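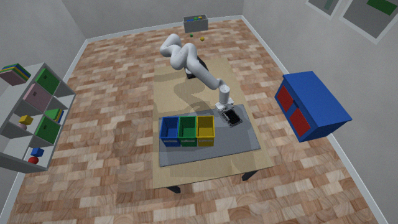

What does a buyer receive when purchasing a sorting kit for a single robotic arm?
A kit of this type normally includes the arm and its base, a gripper, a work mat, a set of bins, control software, and a license to use the supplier's simulated workspace for a stated period.

CHAPTER 14
Evaluating a Packaged Robotic Work Cell

Chapter Objectives

After completing this chapter, students should be able to:
Identify the parts of a packaged work cell and state which are covered by the supplier's warranty.
Read a supplier's specification sheet and note what has been left out.
Prepare a trial plan using a simulated workspace before any equipment is ordered.
Compare the purchase price of a kit with its cost over the full term of service.

Key Terms: acceptance test, cycle time, end effector, fixture, license term, payload, reach, work cell

14.1 Introduction

Earlier chapters treated the robotic arm as a machine to be designed. Many students will meet it first as a product to be bought. A small firm or a school laboratory seldom has the staff to select an arm from one maker, a gripper from another, and software from a third. It buys a packaged work cell, and it depends on the supplier to have matched the parts correctly.

The product used throughout this chapter is the Clornby Bench Sorting Kit. It is sold for light tabletop work in which small objects are picked up and placed in bins by type. The arm is white, with rounded segments, and stands on a black base set toward the far end of the table. A gray mat marks the part of the table reserved for the task. On the left half of the mat are three bins in a row, one blue, one green, and one yellow, each with a label strip on its near face. A small black tray with a gray rim rests on the mat below the gripper. The blue bin is farthest from the tray and the yellow bin is closest, a point that becomes important in Section 14.3, where the length of each transfer is considered.

Clornby offers the kit at two levels. The Standard level includes the hardware and one software seat. The Laboratory level adds the simulated workspace, additional seats, and a service visit each May. Both are priced for a term of 3 years. The review copy of the price list supplied to the authors is dated 25 Feb 2025, and readers should request a current list before using any amounts from this chapter in a proposal.

14.2 The Simulated Workspace

Suppliers now commonly allow a buyer to try a kit in simulation before signing an order. The Clornby workspace is a rendered room containing the table, the arm, and ordinary furnishings, including a shelving unit with books and storage boxes and a blue cabinet with red panels. These furnishings are not part of the kit and do not appear on the invoice. A buyer who wishes to test a different room layout must purchase the room editor separately.

A trial in simulation can answer certain questions well. It can show whether the arm is able to reach every bin, whether the gripper can approach an object without striking a bin wall, and whether the planned order of moves is reasonable. Other questions call for physical equipment. Wear in the joints, dust on the mat, and small differences between one object and the next are represented poorly or are absent. The trial plan should therefore list each requirement in one of two columns, according to where it will be tested.

Lighting deserves separate attention. Where a camera is used to locate objects, a shadow on the table may be mistaken for part of an object. In the Clornby room the arm casts a soft shadow that extends over the tabletop toward the bins. Students should record whether the supplier permits the light to be moved during a trial, and whether the results change when it is.

14.3 Reading the Specification Sheet

The specification sheet for the kit lists 19 items. Reach, payload, and supply voltage are stated in full. Cycle time is given as a single value with no mention of the bin used, although a transfer to the nearest bin and a transfer to the farthest bin may differ considerably. A careful buyer asks for both values in writing.

The sheet also refers to part number 2168, the replacement mat. The mat serves as a fixture: the positions of the bins and tray are measured from its corners, and a mat that has shifted or curled will introduce an error into every placement. Clornby treats it as a consumable and excludes it from the warranty. In the case study that closes this chapter, the Kimcombe training center did not budget for replacement mats and was obliged to suspend its sorting course until an order could be approved.

Review Questions

1. Which parts of a packaged work cell are most likely to be treated as consumables? Explain how each affects accuracy.
2. A supplier quotes one cycle time for a kit with several bins. Draft a short letter requesting the missing information.
3. List two requirements that may be tested in simulation and two that require physical equipment.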